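## 4. Entering a match in the Rikside scorebook

This section is for the club scorer who sits at the side of the pitch during a rugby union match. Please read section 3 first, where the team sheet is loaded into the tablet.

1. Open Rikside and choose **New match**. The program asks for the competition, the home team and the visiting team.
2. Select the format. For the full game choose **15-a-side**. For the youth festival in November choose **10-a-side**, because the length of the halves is different.
3. Check the shirt numbers against the paper sheet signed by the team manager. If a player has changed his number, press and hold his name, then type the new one.
4. Press **Confirm squads**. After this moment you can't add a player without the code of the match secretary.

**Note:** The name of a player can have up to 21 characters. Longer names are shortened on the scoreboard, but they stay complete in the report.

### 4.1 Preparing the scorer's place

Put the tablet where you can see both try lines. Connect the power bank before the warm-up, and set the brightness to high if you sit outside.
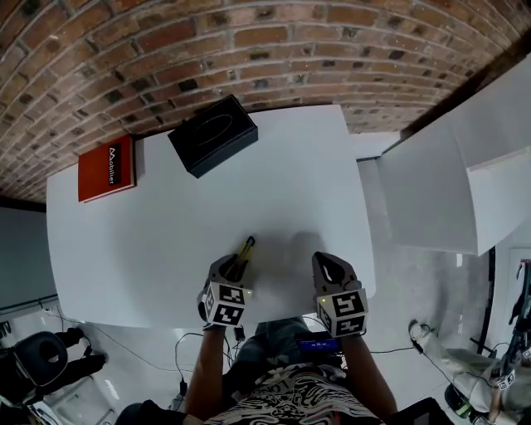 The scorebook accepts entries from two people at the same time — one for points, one for replacements. Both must be signed in with their own name. Sit next to each other if possible, so that you can speak without leaving the screen. A plain rectangular table like the white one in the photo is suitable, with any boxes pushed to the far side and the front left for your hands. Keep the paper sheet on the same table until the referee has signed.

### 4.2 During the match

1. Press **Start** when the referee blows for the kick-off, not when the teams come on.
2. For each score, press the team first and then the type: try, conversion, penalty or drop goal.
3. For a yellow card, press **Card**, then the player. The clock of the sin bin starts alone and stops when the match clock is stopped.
4. For a replacement, enter the player who goes off and then the player who comes on. If number 13 goes off for a blood injury, choose **Temporary**.

**Caution:** Do not close the program at half-time. Press **Pause** only. If it was closed by mistake, open it again and choose **Resume**, otherwise the minutes of the second half will be wrong.

If the screen shows error 112, the tablet has lost the connection. Continue to enter as normal — the data is kept and sent later.

Corrections to this section: Liam Lenihan, 27 January 2021.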